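Looking after your Gendik hand gripper: your questions answered

Welcome, and thank you for stopping by before reaching for the screwdriver! Revathi Mudaliar and I look after the grippers at our Stustcombe workshop, and most of what follows is what we find ourselves saying over the phone, usually with a mug of tea going cold beside us.

How often should I check the finger pads?

Have a look before every session, and give them a proper going-over every 1000 grips. Run a fingertip slowly down the inner edge of each pad. Small chips along the edge are common on a tool that gets used every day, and they needn't worry you as long as the flat face still meets the object squarely. If a thin handle starts to twist when you lift it, change both pads together, please - a new one paired with an old one never closes quite evenly.

What should I use as a test object after fitting new pads?

Something with a long, smooth handle and a bit of weight at the top. We're very fond of a wooden hairbrush for this. Grip it just below the neck, hold it upright over a clear bit of table, and then tilt the tool gently one way and the other. If the handle creeps, open up, reseat the pads and try again.
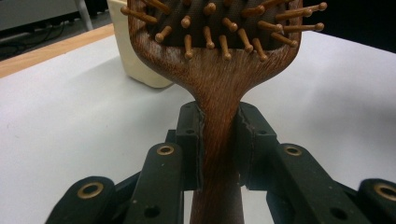 Which oil should I put on the joints?

A light machine oil, and much less of it than you'd think. One drop at each brass-ringed hole after every 2000 grips is plenty. Open and close the fingers slowly a few times so that it works its way in, then wipe off whatever comes out with a dry cloth. Do keep it away from the pads, as oily pads are the reason behind a good many of the calls we get!

The arms have gone scuffed. Do they need replacing?

Light scuffs on the black finish are only on the surface and you can happily leave them be. A bent arm is another matter. Close the fingers with nothing between them, hold the tool up to a window, and if you see a wedge of light between the pads, send it in to us.

Can I buy pads on their own?

You can, in pairs, from Vultell or straight from our own counter. Ask Geetha Rajan if you aren't sure which size you have (she'll want the number stamped inside the handle).

Last updated 12/10/2024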